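Facing a Stationery Shelf

Start with the top shelf. Pull any pen that has been put back in the wrong bin and return it to its own color group, caps all facing the same way. Check the barrel before you drop it in; 0.7 leads and finer ones get mixed up fast.

Next do the boxed stock on the middle shelf. Hold the stack with one hand, set the other on top, and ease it up to the rail so the edges line up. 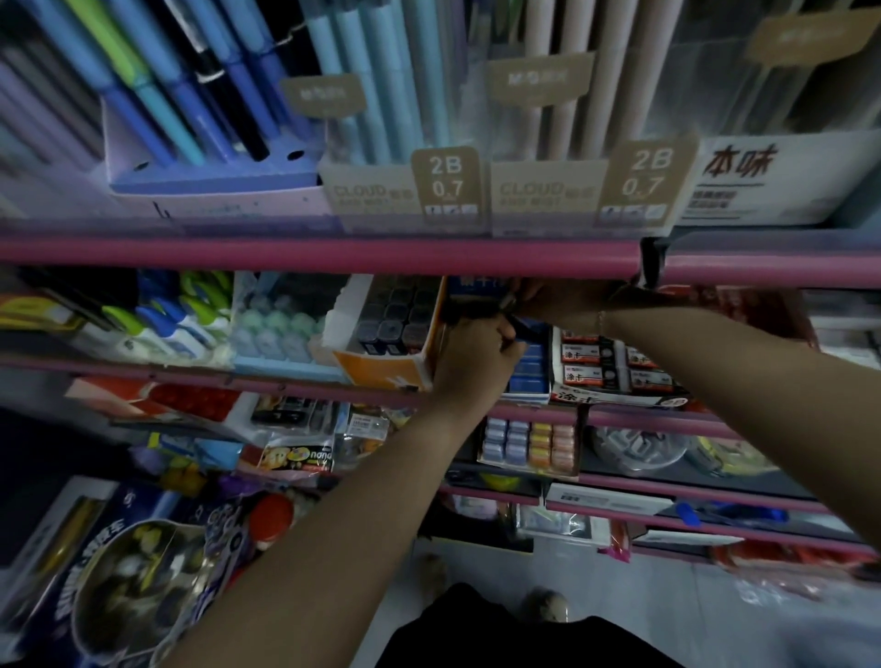
Staplers come after that, handles out. Write down anything with fewer than two left and give the list to Dede before the 32-box delivery is opened. Wipe the rails last with a dry cloth.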